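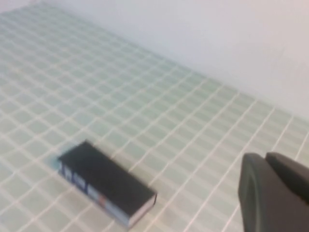 The green tile, the white grout, and the little black book

Okay, I am finally writing the tile post! Several of you have been asking since spring and I kept putting it off because there was always one more thing to fix (there is still one more thing to fix, it's the strip behind the door, we're not talking about the strip behind the door).

So. Small square tiles, pale minty green, bright white grout, plain white wall. I love this surface so much that I go and stand next to it with my coffee. Albertina Amaral, who lives upstairs from me and has seen every stage of this apartment, asked if I was waiting for somebody. No, just looking at my grout!

The color was the hard part. On the sample card it was called Ziltora, which tells you nothing at all, and there were 7 greens on the same card that looked identical under the store lights. I brought the card home and moved it around for most of a week. In the morning the one I ended up with looked like toothpaste, and I nearly gave up on it. By late afternoon it had turned into something closer to sea glass, with that slightly see-through look, and I was sold. If you are choosing a green, please look at it at five in the afternoon. Look at it at night with the lamp on, too. Two of my other favorites went gray the second the sun was gone.

I bought from Carvalho, the tile place past the bus depot, where Rosário Vieira was incredibly patient with me over three visits. She's the one who talked me out of gray grout. I had read everywhere that gray is the sensible choice, hides everything, never looks dirty, and I had pretty much decided. She laid two loose tiles on a sheet of white paper and then on a sheet of gray paper and didn't say anything. The white made the green look clean and bright and the gray made it look like a swimming pool in October. White it was.

And yes, I know, white grout. My mother-in-law has already brought it up. I sealed it twice, I wipe it down most evenings, and on Sunday I go along the lines with an old toothbrush and warm water with a drop of dish soap. It takes less time than a podcast episode and I kind of enjoy it. Ask me again in two winters.

For anybody who wants the numbers: the tile and grout together came to $216, and with the sealer, the spacers, a new trowel, a bucket, blades, and the man who came to flatten everything out before I could start, the whole project was $1343. The flattening was most of it. I had hoped to skip that step and Geetha Suvarna (my cousin's wife, she has tiled two whole bathrooms by herself) told me in very plain words not to. She came over with a long level and set it down and we could both see daylight under it. Small tiles are not forgiving! A big tile will bridge over a dip, but a little one goes right down into it, and then your grout lines wander, and with white grout you'd see every inch of the wandering.

What I would do the same way again:

Start from the edge you look at the most. I put full tiles there and let the cut ones end up where the surface meets the wall.

Mix less grout than you think you need. I mixed a giant batch the first time and threw half of it out, hard as a rock.

Wipe, wait, wipe again. The haze comes off so much more easily on the second pass if you leave it alone for a bit. I did not leave it alone on the first section and just pushed it around in circles for an hour.

What I would do differently: knee pads from the first day, and a better sponge. I also forgot to write down which sealer I used on the first coat, and had to fish the empty bottle out of the recycling to match it.

Which brings me to the black book, since I know somebody will ask. I keep a house book now. It's thin and long with a plain matte black cover and it's where I put everything — paint names, measurements, what I paid, who I called, when I changed the filter. Raquel Mendes gave me the idea when she sold her old place on Stellwood. She handed the buyers a notebook just like it with the entire history of the house inside, and I thought that was the nicest thing I had ever heard of. Mine has 100 pages and I've filled more of them than I expected to. The tile section alone has little drawings, a smear of real grout, and one page that just says DO NOT BUY THE CHEAP SPACERS in capital letters.

I tried doing the same thing in an app first and I never opened it. A book lying out in plain sight gets used. I grab it with wet hands, I write in it with whatever pen is closest, and I'm always leaving it on the tile, where I have to say the black looks terrific against all that green.

The wall is staying bare, by the way. I've had suggestions! A shelf, a row of hooks, a framed print, a trailing plant. Adaeze Jibrin offered me a really beautiful round mirror from her hallway and I held out for two days before I said no thank you. I spent so many years in apartments where every inch of wall had something screwed into it, and I want to have one plain white stretch for a while. The paint is a flat white from Ultard, nothing fancy, two coats, and it changes a little through the day too, cooler in one corner and a tiny bit pink in the other.

Next up is the strip behind the door, fine, I'll say it out loud. I have enough leftover tile in a box under the bed, and I've written the grout color on the lid so I don't have to go hunting in the recycling again. If you've cut small tiles around a pipe and kept your temper, please leave me a comment and tell me what you used. I've got a hand nipper and a lot of nerves.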